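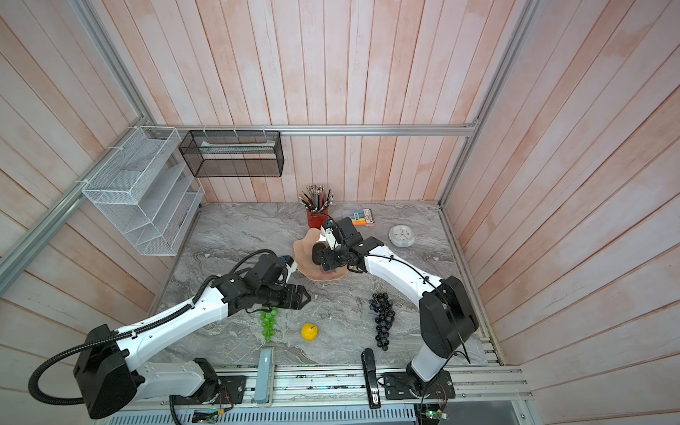
Laborbuch Datensammlung, Zelle Flusel
24. Februar 2019

Stand heute früh: 1930 Episoden im Bestand, Ziel laut Projektplan Lakus 3804. Woher die 3804 kommt, steht nirgends. Ich vermute, jemand hat einmal die Plattenkapazität durch die mittlere Dateigröße geteilt. Als Begründung dafür, dass die Policy danach greifen kann, reicht mir das nicht.

Aufgabe ist weiterhin »Obst in die Schale«, beide Arme, Teleoperation. Marmorplatte, rosa-weiße Bretterwände, Schale in Muschelform, dazu die Büroablenker: Stiftebecher, Uhr, Hefter, Kreideschachtel (oder Wachsmalstifte, im Protokoll bitte endlich einheitlich benennen). Die beiden Drahtkörbe an den Wänden gehören nicht zur Aufgabe, sind aber in jeder Episode drin. Wenn wir sie irgendwann abhängen, möchte ich sehen, was mit der Erfolgsquote passiert. Meine Wette: nichts Gutes.

Vormittag

Neuer Block, 40 Episoden geplant. Grüne Trauben links, dunkle Trauben rechts, gelbe Birne in der Mitte. Regel für den linken Arm: von oben anfahren, Greifer offen, erst schließen, wenn die Finger beiderseits der Beeren stehen. Klingt simpel. Die Traube ist aber kein Körper mit zwei schönen parallelen Flächen, und je nachdem, wie sie liegt, greift man an den Beeren oder am Stiel, und das sind für ein Lernverfahren zwei verschiedene Aufgaben. Im Label steht beide Male »pick grapes«.

Von den 40 habe ich 13 verworfen. Gründe, so wie sie im Log stehen:

beide Arme gleichzeitig über der Schale, Abbruch von Hand
Traube beim Anheben aus dem Greifer gerutscht
Bediener hat mittendrin umgeplant
Schale beim Ablegen verschoben
linke Handgelenkkamera ohne Zeitstempel

Der dritte Punkt ist der unangenehme. Die Episode endet nämlich erfolgreich. Wer nur auf das Endbild schaut, lässt sie drin, und dann lernt das Modell ein Zögern über der Birne, das mit der Birne gar nichts zu tun hat. Ich bin dafür, solche Läufe in einen eigenen Ordner zu legen und erst einmal nicht zu trainieren. Die Gegenmeinung aus der Besprechung (»Vielfalt schadet nie«) halte ich für unbelegt. Vielfalt der Objektlagen ja. Vielfalt der Bedienerlaune, da hätte ich gern eine Ablation gesehen.

Zur Schale: Wellenrand. Wenn der rechte Greifer direkt darübersteht, verdeckt er von oben den größten Teil der Innenseite. Ob etwas drin liegt, muss man sich aus einem Fleck Farbe zusammenreimen. Für die automatische Erfolgserkennung ist das schlecht. Sie läuft derzeit nur auf der Deckenansicht und wertet das letzte Bild, und wenn der Arm am Ende nicht weit genug zurückgezogen ist, rät sie. Sie rät dabei mit hoher Konfidenz, das macht es nicht besser. Ab sofort: Episode erst beenden, wenn beide Greifer in Ruhelage sind. Alte Episoden ohne Ruhelage noch einmal von Hand durchsehen, bevor sie als Erfolg zählen.

Schatten: Licht ist hell und gleichmäßig, der rechte Arm wirft trotzdem einen weichen Schatten quer über die Platte, bis in die Nähe der dunklen Trauben. Dunkle, glänzende Beeren auf grau gemasertem Stein, daneben Schatten. Der Segmentierer hat heute mehrfach Schatten und Traube zu einem Objekt gemacht. Bei der Birne passiert das nie, gelb ist eben gelb. Die Birne hebt uns übrigens den Mittelwert über alle Objekte, das sollte man beim Lesen der Tabelle wissen.

Nachmittag

Baseline auf dem alten Stand noch einmal laufen lassen, Checkpoint aus dem Dissanayake-Zweig. Auf den Startlagen aus dem Training sieht das gut aus. Dann habe ich grüne Trauben und Birne vertauscht. Der linke Arm fährt dorthin, wo sonst die Trauben liegen, und schließt den Greifer um die Birne. Viermal hintereinander. Das Modell hat also im Wesentlichen einen Ort gelernt. Überraschen darf uns das nicht, im Bestand liegen die grünen Trauben fast immer links, weil der linke Arm so am bequemsten hinkommt. Wir haben unsere eigene Bequemlichkeit mit aufgezeichnet.

Mehr Episoden der gleichen Sorte helfen dagegen nicht. Ich würde lieber bei der jetzigen Zahl bleiben und den Rest mit ausgewürfelten Lagen aufnehmen, auch wenn pro Stunde dann weniger herauskommt. Würfelskript liegt unter tools/lagen, braucht noch eine Sperrzone vor der rechten Grundplatte. Der Hefter liegt dort direkt daneben, und ich möchte nicht, dass das Skript eine Traube zwischen beide setzt.

Die Ablenker sind auch nicht so zufällig, wie im Antrag steht. Becher hinten, Uhr hinten rechts, Hefter vorne rechts. Bitte mitwürfeln, auch den Becher mit den Buntstiften. Wenn er umfällt, fällt er um, dann ist es eine Episode für den Ausschussordner.

Verkabelung: Die dünnen roten und schwarzen Leitungen am linken Sockel liegen als Knäuel an der Schiene. Bei den fehlenden Zeitstempeln habe ich erst dort gesucht, Stecker neu gesetzt, Fehler kam wieder. Eher der Treiber. Aufräumen muss man das Knäuel trotzdem, aber bitte nicht mitten in einem Block, sonst haben wir zwei Änderungen auf einmal und wissen wieder nichts.

Zu Medivdale: Die wollen im Mai einen Datensatz von uns übernehmen und haben gefragt, ob er »sauber« sei. Ich habe geantwortet, dass die Formate stimmen. Mehr kann ich im Moment nicht unterschreiben.

Offen

Label »pick grapes« aufteilen nach Beeren- und Stielgriff
Erfolgserkennung auf Ruhelage umstellen, danach Stichprobe von Hand
Sperrzone ins Würfelskript
Treiber linke Handgelenkkamera, alte Version gegenprüfen
Tauschversuch Trauben/Birne als festen Test in die Auswertung, vor jeder neuen Zahl
Herkunft der 3804 klären oder die Zahl aus dem Plan streichen

Letzter gültiger Block liegt auf dem Server, Ausschuss daneben mit Begründung je Lauf. Zelle ist aus, Greifer beide offen.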